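The Case for a Clear Bench

At the Effiong repair shop in Prultidville, every small job starts with a sheet of white paper. The parts go down on it before any tool comes out.

The habit came from a bad January. The shop was putting together fittings for Brarero, 41 sets in all, and 7 came up short a piece. Most of the missing parts were later found under the bench. They had been sitting on a dark top where no one could see them. 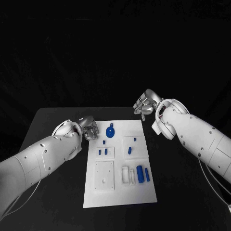 Color helps too. When the parts of a set come in two colors, the shop sorts by color first and by shape second. Pegs stay near the holes they belong to. Anything that doesn't fit goes back to its spot on the sheet and is tried again later, without force.

A set used to take 60 minutes, start to finish. It now takes 52, and most of the savings is time once spent looking for things.

Sutier, the supply store on the same street, sells the paper by the roll. The shop cuts its sheets large and replaces them when they get marked up.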